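Brother-in-law leaving 20-day rehab, how do we handle the first weeks at our house?

Asked by Morag Mackay
Category: Alcohol and recovery > Family

My husband's younger brother finishes a 20-day residential program for alcohol at the end of next week. He will be staying in our spare room until his lease situation is sorted out. We have two kids, both in grade school. He has never been violent or unkind to anybody, he just drank every evening until he fell asleep, and then it started to be mornings too.

The discharge planner gave us a folder. Most of it is phone numbers. There is one page on "home environment" which says to remove alcohol and "support follow-up care," and that is all it says. He has an outpatient group set up in Clillcombe twice a week, a 20 minute drive from us. He can't drive at the moment, so my husband will take him to one and I will take him to the other.

What I want to know:

Do we get rid of every drop in the house, including cooking wine and the vanilla? My husband thinks this is treating him like a child.

Should we ask him every day if he has had a drink, or leave it alone?

They sent him home on one prescription for cravings and I don't know whose job it is to make sure he takes it. He says he will. I am not asking anybody to second-guess the medicine, only how other families deal with it.

And is it fair to have rules? I was thinking of writing some down but I don't want him to feel like a lodger.

I did search first and found an old thread, number 2186, but it is about a teenager and most of it doesn't apply.

3 answers

Answer from Heloísa Camargo (marked helpful by the asker)

I did this with my sister, and later I worked the front desk at an outpatient clinic in Tilten for a few years, so some of this is from home and some is from watching other families. I'm not a clinician.

Alcohol in the house: take it out. Beer, wine, liquor, the bottle someone gave you at Christmas. Include cooking wine, because people do drink it. Vanilla extract has a lot of alcohol in it too, so put it with the rest or buy the kind made without. It doesn't have to be a ceremony. Do it before he arrives and don't point it out. Check mouthwash as well, there are plenty without alcohol on the same shelf at the store. If your husband likes a beer after work, he can go without at home for a few months. My sister told me much later that she knew where every bottle in my kitchen had been.

Asking him every day: I wouldn't. I asked my sister every night and we both came to hate dinner. What worked better was agreeing ahead of time on what would happen if she did drink. Ours was that she would tell me or her counselor by the next morning, and that I would not yell. She did drink once, in June, and she told the counselor. We went on from there. If you have a plan, then you don't need the daily question so much.

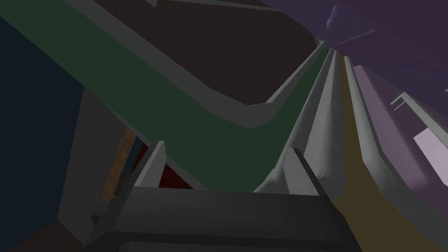
The prescription should be his job unless he asks for help. You can offer a pill organizer on the kitchen counter, up high because of the children, so that it's easy to remember. If he wants to stop taking it or he feels bad on it, he should call the prescriber or the pharmacist before changing anything. Put that phone number on the fridge. Sometimes the follow-up appointment for the prescription is separate from the group, and people miss it because they think the group covers everything. Call and find out which it is.

Rules are fair. Write them with him, after he has been there a couple of days and slept. Keep it to one page. Ours had house keys, overnight guests, money, chores, and what happens if somebody is drunk in the house when children are home. That last one you and your husband should settle between yourselves first, and it should be something you will really do. We had said she would go to our aunt's place in Hasby for the night, and the aunt knew about it and had agreed.

Two more things. Rides are a bigger burden than they look like on paper. Ask the program if any of the sessions can be done by video for the weeks when one of you is sick. And tell your kids something simple and true, in a few sentences. They will have noticed already.

Answer from Anselmo Seixas

Agree with getting the bottles out. I am on the other side of this, I was the brother-in-law. What helped me was having something to do between 5 and 8 in the evening. That was my drinking time and the group was over by then. I walked the dog, did dishes, whatever. Nobody made a big thing of it.

Don't give him cash to be nice. I borrowed 200 dollars my first week out and I shouldn't have been handed it. Pay the phone bill directly if he needs it paid.

One warning. If he does go back to heavy drinking for any length of time, don't have him quit all at once at home to hide it from the kids. Stopping suddenly can be dangerous. Shaking, sweating, confusion, seeing things or a seizure means you call 911 and don't wait.

Answer from Omprakash Solanki

My cousin went to one of these and it did nothing because he did not want to stop. If the person wants it they will do it and if not you are wasting gas money. Make him take the bus.

Comments on this answer (2)

Heloísa Camargo: Plenty of people go in unwilling and do fine later, and plenty go more than once. I don't think the bus is a bad idea down the line, but in the first month a ride is one less reason to skip.

Morag Mackay: There isn't a bus from here. Thank you for the long answer above, I have emptied the cabinet and called about the appointment. It was separate, and it hadn't been booked. My husband is talking to their mother about the overnight plan. She lives closer than anybody else and has said yes in principle.

Last activity on this question: 12/13/21

Related questions
Does a family support group help if the drinker isn't going to one?
How do I tell my employer I need time off for outpatient treatment?
Sober but angry all the time, is this normal?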